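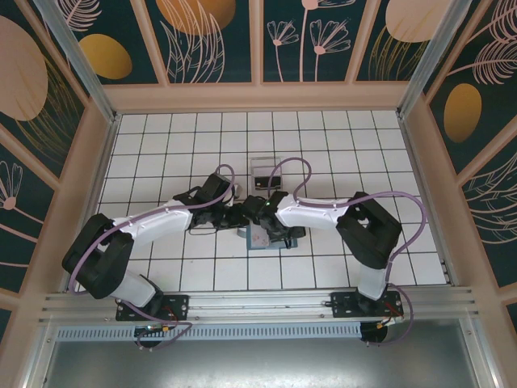 Both arms on the shared rail, grippers close together at the middle of the tiles.

Skiltero two-arm kit: evaluation and request for comments

Posted by R_Grabner
Our department has had the Skiltero kit on evaluation since March, for sorting and handling small personal articles. Joltar supplies the arms, rail and grippers under a service agreement priced at 2,192 per quarter. I would welcome comments from other institutions before we respond to the offer.

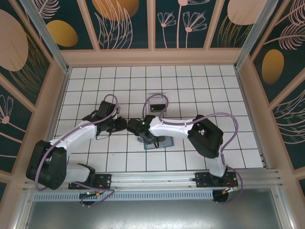
Right gripper above the blue-edged item; clear container farther back.

Reply from hafstein_lab
We declined a similar offer. The arms were satisfactory, but the cable sleeves stand well clear of the forearms, and we considered this a hazard when both grippers work close together. Joltar's written answer took 16 working days.

Reply from C_Wainwright
I must disagree. We have operated the kit at Studevville for two terms and have recorded no snagged cable. My reservation concerns the fingers, which are molded for general use. Thin, flexible pages are a demanding test for them.

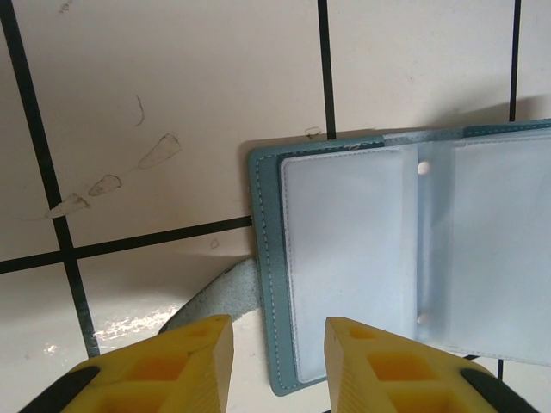

Wrist view: open card holder with translucent sleeve pages, between the yellow fingers.

Reply from R_Grabner
Thank you both. Glare on glossy tile is a further concern for us. Does the agreement include a matte surface?

Reply from C_Wainwright
It does not. We purchased one separately.

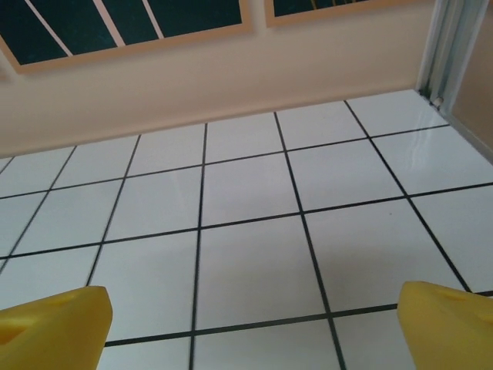 I would also advise requesting a recalibration visit in writing. Our agreement allowed three, and Joltar counted the installation as the first.

Reply from hafstein_lab
Ours allowed four, installation excluded. The terms evidently vary, and I would ask for the current schedule before signing.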